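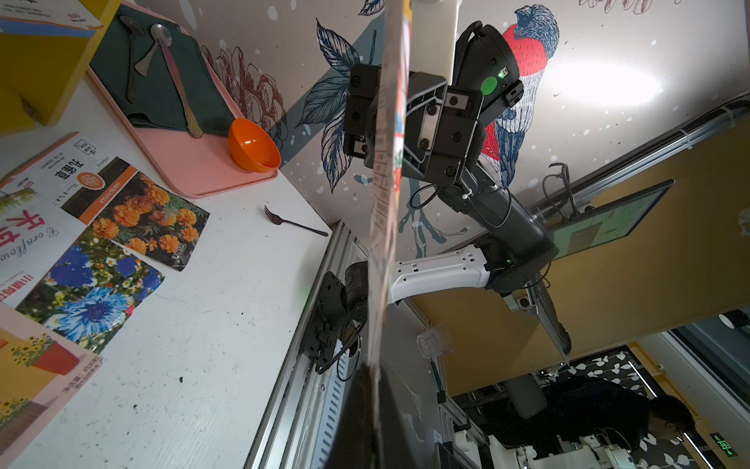
Seed packets and the pink tray, Wednesday night

Planting favors for the garden club lunch -- seeds or spoons?
Posted in Tables & Trays, June 2023

poline_porch
Hi all! I'm putting together place settings for our lunch at the Fallau garden and I've gone round and round on it. Each guest gets a pink tray with a dark green napkin, and I love the silver spoon with the fancy gold-toned handle on it, but now I can't decide whether the seed packets should go on the tray or just beside it. I have marigold, cornflower and a sweet little sunflower one so far, and we're expecting over 100 people, so whatever I pick I'll be doing it a lot!

torres_tomatoes
Beside it, please. Seed packets and soup don't mix, and I say that as someone who ruined a whole batch in May. I'd lose the orange bowl too, it fights with the pink.

planono126
Oh, I have to disagree with Torres on the bowl! Orange and pink together is just what marigolds and cosmos look like in my front bed, and it makes me happy every morning. Keep it.

poline_porch
Thank you both, you're making me feel better (and a little worse, ha). I do lean toward keeping the orange. What I'm playing with now is a fan of packets, overlapping a bit, with the cosmos on the left where the pinks can show
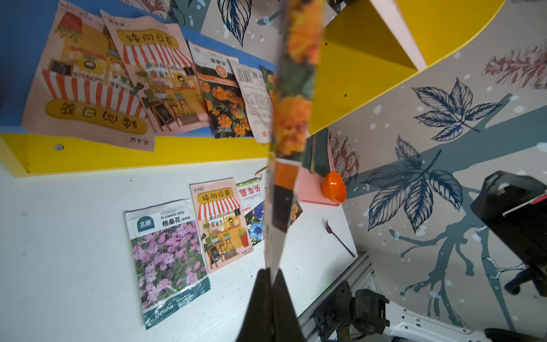
and then the dwarf sunflower next to it and the cornflower after that. My worry is that the cosmos is so much bigger than the sunflower one that it bullies it. Would you put the big one at the back?

torres_tomatoes
Back, yes. And still off the tray.

planono126
I'd leave the cosmos in front, it's the prettiest! Are you letting people swap? Ours always do, and the cornflowers go first.

poline_porch
Swapping is very much allowed. I'll try it both ways tomorrow after I wipe down the table.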